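Learning to like my own company on trains

I've been meaning to write about the Tratby line since July, and then the tomatoes came in all at once and I spent what felt like a fortnight making chutney (12 jars, if anybody local would like one!). So, a bit late, my journey.

It takes almost two hours from end to end, and I used to fill every minute of it with podcasts. My friend Maj-Britt Holmgren told me to try it with nothing in my ears, just a flask and a window seat, and I grumbled, but I did it. The first stretch was dull. Then came the long bend by the Engebretsen dairy, all those brown cows, and I found I was thinking about my grandmother's kitchen and hadn't looked at my phone once.

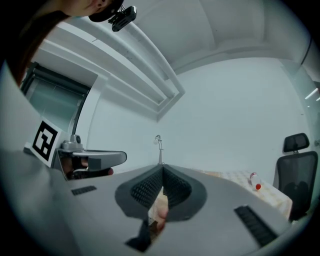

Photo: Gøran Berge

I'm going again next week, with cheese sandwiches this time and perhaps my knitting, although Maj-Britt says knitting is cheating.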